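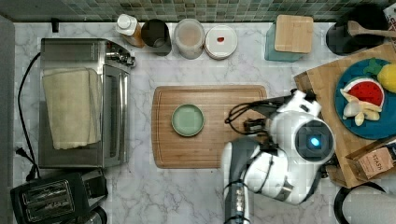

A reader wrote in after the last version of this guide to say the Drodidel had stopped dead halfway through its first descale, and could I please put the bit about the tank before the bit about the button. Fair enough! So I've moved it, and the steps now go in the order I do them myself.

Section 9: Descaling your Drodidel kettle filter

I do mine on a Saturday morning, before anyone wants tea. Water in Brellisden is dreadfully hard, so if you live somewhere softer you can leave it longer than I do.

1. Switch off at the wall and let everything cool down.

2. Lift out the tank and check the float moves freely. If it sticks, the filter thinks it's empty and stops – that was our reader's trouble.

3. Tip in one sachet of Pelupessy powder and fill to the lower line with cold water. Give it a swirl.

4. Put the tank back, switch on and hold the rinse button for 3 seconds. Let go when the light blinks.

5. Go and do something else. When the light stays on, empty the lot down the sink and rinse the tank twice.

Note: if the display says 337, the lid isn't seated. Press down the back corner first, then the front.

Caution: don't use vinegar. I did, once, and the seal swelled up so badly I had to order another from Zemoseck (and the kitchen smelt like a chip shop for days).

To reset the reminder, hold rinse and start together until the counter goes back to 4000. Leave the lid open overnight so the tank can dry.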